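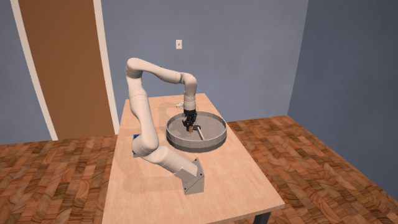 Re: [driker-users] Planner refuses pre-grasp near tray wall

Hiu-tung Tse wrote:
> With the round tray in the world file I get no valid plan
> for the last part of the descent. Without the tray it plans
> at once. Is my collision mesh wrong?

Hello Hiu-tung,

I had the same problem in February. Please check first if your tray is loaded as a convex hull. In this case the inside of the tray is solid for the planner, and every pose with the fingers below the rim is in collision. The viewer draws the visual mesh, so you will not notice it there.

I split the wall into 31 boxes and used one flat cylinder for the floor. After this change, 600 start poses gave me a plan in all but 40. These 40 were wrist limits, a different problem.

Please also allow contact between the fingers and the object before you close the hand. In Driker this must be set for each finger link.

If it still fails, can you send the world file and the planner log?

Regards,
Lam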